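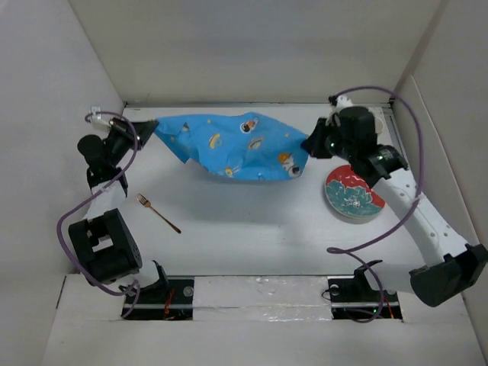
A crumpled blue cloth stretched above a white tabletop.

Call for participants: The Polton Household Cloth Diary

Do you know which drawer your oldest dish towel is in? Do you have strong feelings about how to fold a fitted sheet? We would love to hear from you!

We're looking for 80 people to keep a diary of the everyday cloth in their homes: towels, sheets, rags, curtains, napkins, the blanket on the back of the couch. Clothes are out this time (we did those in our first round, and the pile of notes on socks alone kept us reading all winter). You don't need to sew, and you don't need to own anything old or nice. A drawer full of mismatched washcloths is exactly what we're after.

What you'd do

The diary runs for four weeks. Each evening you write down which cloths got used, for what, and where they went afterward. Most people need ten minutes, less once they get the hang of it. You can write on paper or type, whichever you like better. At the end there's one long talk with a member of our team, at your kitchen table or by phone.

We also ask you to pick one piece and tell us its whole story. Where did it come from? Has it changed jobs? In the first round we heard about a tablecloth that became a painter's drop cloth and then lined a dog bed, and we're still talking about it.

Who can take part

Anyone 18 or over who lives in Polton, Skyrme or the villages between. Renters, owners, people in shared houses, people who live alone — all welcome. We'd especially like to hear from households where more than one person does the wash, and from anyone who does theirs at a laundromat. If two people in a home want to keep separate diaries, please do! The disagreements are wonderful.

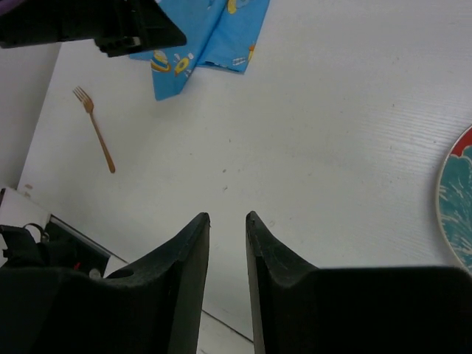
POLTON, July

Sign-up is open now and closes at the end of the month. Diaries start in the second week of August, so if you'll be away for part of that time, tell us and we'll shift your dates.

Each person who finishes gets a $50 gift card and a printed copy of the final book. Diaries are kept under a number, and your name won't appear anywhere unless you ask for it. You can stop whenever you want and take your pages with you.

Henrike Schwerdtfeger leads the project and reads every diary herself. Faraji Mohamedi handles the kitchen table talks and can do them in English or Swahili. Chrysanthi Bakalis is putting the book together, and she'd be glad to hear from anyone who wants to lend a piece for drawing.

Still unsure? Come by the open evening at the Skyrme library, upstairs reading room, 6:30 p.m. There will be tea, sample diary pages from the first round, and plenty of time for questions. Bring a cloth if you feel like it.

How to sign up

Pick up a form at the library desk, or write to Household Cloth Diary, P.O. Box 916, Polton. Please include your name, a phone number, who lives in your home and a line or two about the cloth you reach for most. Spelling doesn't matter. Replies go out within ten days.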